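Contents Glossary Previous chapter Next chapter Index

Chapter 12
Containers That Come Back

Most packaging is used once. A smaller part of it makes the journey many times, and this chapter deals with that part: the crates, trays, kegs and bottles that leave a filling site full and return to it empty. The trade calls them returnables. They cost more to make than single-use packaging, and they need to be collected, sorted, washed and stored. Whether they are worth the trouble depends mainly on how many trips each one makes before it is lost or broken.

We shall follow one firm through the chapter. Hivura fills soft drinks at Stekthorpe and delivers to shops and cafés as far as Prendarham. It owns its crates and its bottles, and charges a deposit on both.
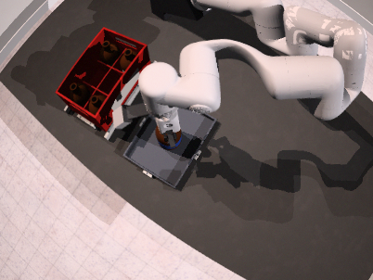
Nandi Hlongwane told us that the crates were always the easy part, as a shop has little use for a drinks crate and is glad to see it go. Bottles were harder. They went home with customers, and many stayed there until a cupboard was cleared out.

The deposit is meant to deal with this. A customer pays a small extra sum at the till and gets it back when the bottle is returned. If the deposit is too low, people do not bother. If it is too high, the shop has to hold a good deal of cash against bottles that come back in a rush — usually after a warm spell in July, when sales have been strong.

12.1 Counting trips

The trip rate is the average number of times a container is filled in its life. Suppose a site puts 200 new crates into use and records 1048 fillings before the last of them is scrapped. Dividing the second figure by the first gives a trip rate of 5.24. This is poor for a crate. The usual causes are theft, careless stacking and crates left in yards where no lorry calls.
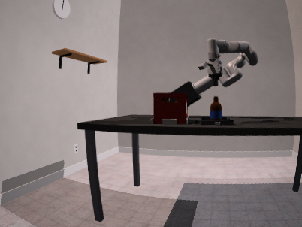

Rimantas Kļaviņa disagrees with the way this sum is taught, arguing that an average hides the crates lost on the first trip, and that a site should keep a separate record of those. We think the point is fair and return to it in section 12.4.

12.2 Matching the crate to the bottle

A crate and a bottle are best designed together. The crate must be deep enough to protect the bottle and open enough at the top for the bottle to be lifted out. Lifting is normally done from above, by the top of the bottle, in the way the brown glass one is held here over the red crate.

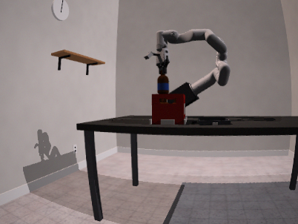

Glass colour is the next choice a filler has to make. Clear glass shows off the drink but lets in light, which can spoil the flavour of beer and some juices. Brown glass, like that of the bottle in the black fingers, keeps out much more of it. Green falls between the two. A filler who changes colour must also plan for the old stock, as mixed bottles have to be sorted before washing — a slow job at a site handling over 100 crates an hour.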